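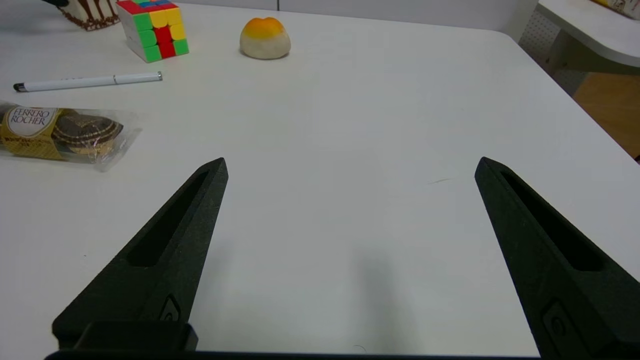
Home | Syllabus | Readings | Problem Sets
Print this page | E-mail this page
November — posted by course staff

Week 9: Bond prices and yields (short version, fuller notes Friday)

Price and yield move opposite ways. Know why, not just that.

Zero coupon, face 100, one year left, price 95. Yield = 5/95, so 5.26 percent. Not 5! Half the class did this on the last set.

Duration — weighted average time to teh cash flows. Zero: duration equals maturity. Coupon bond: always shorter.

Case: Braltano pension fund. Holds 400 million in 20 year zeros. Yields up one point, loss is more than 60 million. Work it through, start at a 4 percent yield, annual compounding.

Tremblay chapter on convexity — skim, skip the appendix.

Hedging: Totthorpe handout, first two pages only. Repo and margin calls next time.

Gudow problem due Friday before section. Show the discount factors, no credit for calculater output alone.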